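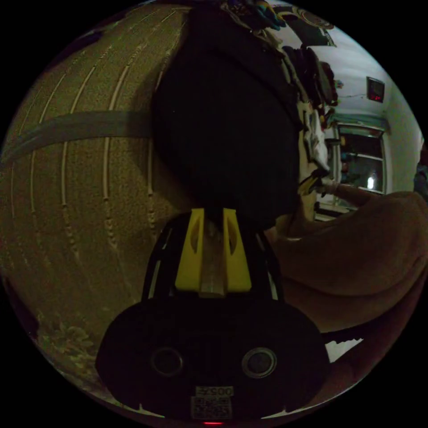

Regulars at the Lurnudura store kept telling us the same thing, that a repair shop open only on weekday mornings was no use to anyone with a job. Fair point. So the hours change.

FOR IMMEDIATE RELEASE

Clamix extends repair counter hours at Lurnudura and Bárány, adds mail-in service

Starting in November, both Clamix repair counters stay open until 8 p.m., Monday included. Small household items, zippers, bag straps, lamps, kettles. No appointment. Last drop-off 7:30.

The two counters took in 2,422 items last year. Average wait was nine days, too long. Three new bench staff have been hired and trainning is under way.

Also new: mail-in repairs, handled by Aveck. Flat $37 covers shipping both ways plus the first half hour of labor. Parts extra, quoted before any work starts. If the customer says no to the quote the item goes back unrepaired and the labor part is refunded.

Not accepted: microwaves, anything gas powered, phones.

Price list and mailing labels at either counter. Press questions to the Clamix front desk, Bárány store, mornings are best. Photos availble on request.

###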